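Home | Articles | Planning | Costs | Glossary | Contact

Budgeting for a tabletop robot arm

A tabletop robot arm budget is the full plan of what a small team will spend to get one arm working on one table: the arm, the gripper, the cameras, the table itself, the things it picks up, and the hours of the people standing next to it. I've put together four of these now (two at Mesivstead, two for the teaching lab at Wullard), and the arm has been the easy line every single time. It comes with a quote. Everything else comes out of somebody's pocket unless you write it down first!

Overview

Most first budgets I see have three lines: arm, computer, "misc." The misc line is where the trouble lives. On my first one I gave it 800 dollars and it was gone by July, mostly on cables, clamps and a second tabletop after I drilled the first one badly. These days I break it into cell hardware, props, spares and time, and I fill in time before any of the others.

Props

Props are the objects the arm practices on, and people love to laugh at this line until they have to fill it. You want a mix of stiff and squashy, flat and round. Soft toys are a bargain for early work. A plush ketchup bottle gives a little when the fingers close on it, so a bad grip setting costs you nothing, and you can buy a whole shelf of play food for less than one replacement fingertip.

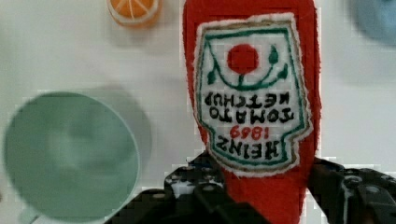
Iara Quiroga wrote in to say I had this part too cheap. Her team started with soft props only, and then had to buy everything over again when they moved on to real kitchenware, so she would put both kinds on the first order and pay the shipping once.

She has a point, and I've changed my own template to match. I now list soft props and hard props as separate lines and order them together. Buy doubles of anything you like, too. Toy lines get dropped from catalogs all the time, and matching a shade of green dish two years later is a miserable way to spend an afternoon (ask me how I know).

Cell hardware

"Cell" is just the word for the arm plus whatever is bolted down near it. For a kitchen-style setup that means the table, the mounting, the lighting, and any big items the arm has to work around. A small toaster oven takes up a lot more table than you'd guess from the box, so draw the layout on paper at full size before you order the top. My drawing for the second Wullard cell was 20 dollars' worth of craft paper and saved me from buying a table that was too narrow.

Cable management goes in this section as well. I used to file it under misc, and I used to run out. Get more sleeve and more ties than you think you need, and get the reusable kind, as you'll be redoing the whole run the first time somebody moves a camera.
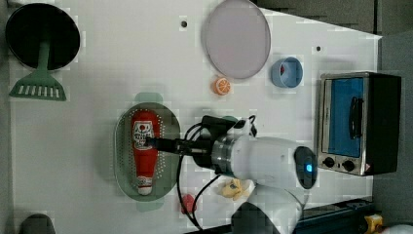
Then there's the mounting plate, which the arm vendor may or may not include. Camenzind put one in the crate for us. Dranen listed it as an accessory at 848 dollars, three pages after the price I'd been comparing, and I'd already sent my number upstairs by then. Read the accessory pages first and the glossy pages second.

Spares and wear

Grippers wear out from the fingertips back. Pads, tape, screws and finger blanks are cheap one at a time, but a missing one stops the whole table, so I set aside around 2000 dollars a year per arm and keep the small stuff in a drawer within reach. Wim Verbeke budgets spares as a share of the gripper price instead, and his number lands pretty close to mine. Colored tape goes on my list by the roll. If you have a wrist camera, price a spare cable for it at the same time, and check the connector twice.
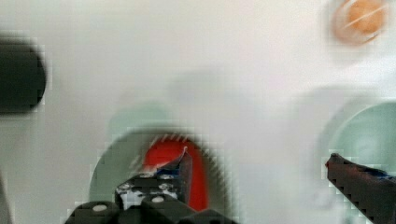 Staff time

Put hours in the budget even if nobody is going to bill them. Setup on my last cell ate most of a month for two people, and resetting the table between runs is a real job that somebody has to be free to do. I write it as half a person for the first season and adjust from there.

See also: Comparing arm quotes; Leasing or buying; Table layouts

Contact the editors | Copyright, all rights reserved | Back to top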